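Piltine Guest Interviews - Frequently Asked Questions

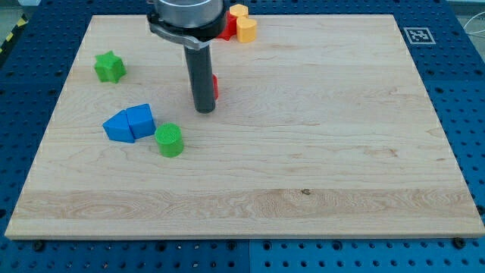

Heidrun Haslinger wrote in to ask why her favorite actor's interview ran shorter on the air than on the site. The broadcast slot is fixed and the web version is uncut. Most of the questions below come down to that same difference.

When do interviews air?
Saturday, during the second hour of the Erkwood morning program. The web version is posted after the broadcast ends.

How long is an interview?
The web version has a limit of 55 minutes. Longer talks are split in two and posted as Part 1 and Part 2.

Can I send a question for a guest?
Yes. Use the form on the guest's page. Questions close 4 days before taping. Late ones are not carried over to the next guest.

Are transcripts available?
For interviews with actors and directors, yes. Music guests are audio only - the songs played in the studio are licensed for broadcast and cannot be posted as text.

Why is Part 1 of the Camenzind cast interview missing?
The audio file was damaged. Part 2 is complete and can be played on its own.

Can I use a clip on my fan site?
Clips of up to two minutes are allowed with a link back to the guest page. For anything longer, write to the Bollow rights desk and give the guest name, the part number and the start and end times.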